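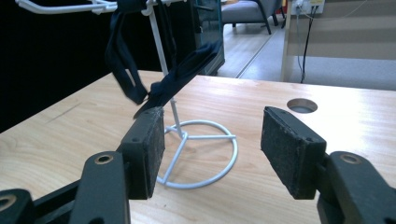 **Ticket 346: clasp keeps opening on the resin necklaces**
Status: open, then closed, then open again (see below)

Okay, starting this log because I've now told the same story to two suppliers and one very patient customer and I keep forgetting what I've already tried. I make the Tova necklaces, which are the chunky resin-and-brass ones on a cotton cord, and they close at the back with a magnetic clasp from Nitell. I've been using that clasp since last spring with no trouble at all. Then in October I got three emails in a row from people whose necklace had come undone while they were wearing it. One went down a storm drain. I'm still upset about it!

**What's happening**

The clasp snaps shut fine on the bench. You put it on, you walk around, you take your coat off, and it lets go. It only seems to be the long version, with the big oval bead at the front. The short one uses the same clasp and I haven't had a single complaint about it.

**Batch info**

- Clasp: Nitell round magnetic, brass finish, bought as one lot
- Cord: Samon waxed cotton, mint and navy
- Glue: the two-part epoxy I use for everything
- Affected so far: the long Tova only

**Try 1: clean the magnets**

Nitell's support person suggested this first, and fair enough, because brass dust sticks to everything in here and I'd been filing bezels that week. I wiped both faces with alcohol and a cotton swab and got a surprising amount of gray gunk off one of them. The snap sounded crisper. I wore it for an afternoon, bent down to tie my shoe, and off it came.

**Try 2: swap the clasp for one from the old packet**

I had a few left in the bottom of a drawer from the previous order. I put one on a long necklace and wore it for a whole day of errands, including carrying groceries and wrestling with a scarf. It stayed on. So at this point I was pretty sure I'd been sent a weak lot, and I wrote a slightly grumpy message saying so. (Sorry, Nitell.)

**Try 3: hang test**

Nitell asked for something they could compare, so I made a little hang test. One half of the clasp goes on a hook, the other half holds a sandwich bag, and I add beads to the bag until it drops. Then I weigh the bag. I did this with the new clasps and the old ones and they came out pretty much the same. I did it again because I didn't believe it. Same result.

So the magnets are fine. I apologized and closed the ticket on their end, which left me with a working magnet and a necklace that falls off.

**Try 4: look at the cord**

This is where I got somewhere. The day I swapped the clasp in Try 2, I also recut the cord, because the ends were stiff with old glue and I couldn't get them out of the cups. And I cut it from a different spool, the navy. The ones that failed are all mint!

I laid a mint cord and a navy cord next to each other and the mint is fatter. You can't tell in your hand, but try pushing it into the clasp cup and it only goes in about halfway. I'd been forcing it, adding epoxy, and calling it good. The cord then comes out of the cup at a slant, so when the necklace is on, the clasp gets pulled sideways. Those magnets are strong if you pull them straight apart and hopeless if you slide them. My hang test pulled straight down, so of course it passed.

I redid the test with a mint cord glued in the way I'd been doing it, and gave it a twist while it hung. It let go with barely anything in the bag.

The short necklace gets away with it, I think, because the bead is lighter and it sits up against the neck without swinging.

**Fix for now**

1. Trim the last bit of the mint cord and roll it between two hot spoons so the wax softens and it goes thinner.
2. Check it dry before any glue. It has to touch the bottom of the cup.
3. Glue, then prop it upright overnight so it sets straight.
4. Twist test, not just a pull.

I've done this on 61 necklaces so far and none of them has let go on the twist test. My fingertips are a bit scorched, so maybe use tongs.

**Still open**

- I asked Samon whether the mint changed. They say there was a new dye run and it "may take up more wax." They're sending a sample from the old run.
- Mac Carthaigh makes a clasp with a lip around one half so it can't slide. I've ordered a small pack to try. It's silver tone only, which will look odd next to the brass, but I could hide it under a bead cap.
- Emailed everyone who bought a long mint one and offered a free re-cord. Postage on me.
- The storm drain customer has a replacement on the way, in navy, her choice.

Reopened this when the second twist test failed, and leaving it open until the Mac Carthaigh pack gets here. If the lip works I'll change the parts list on the long version and leave the short one alone.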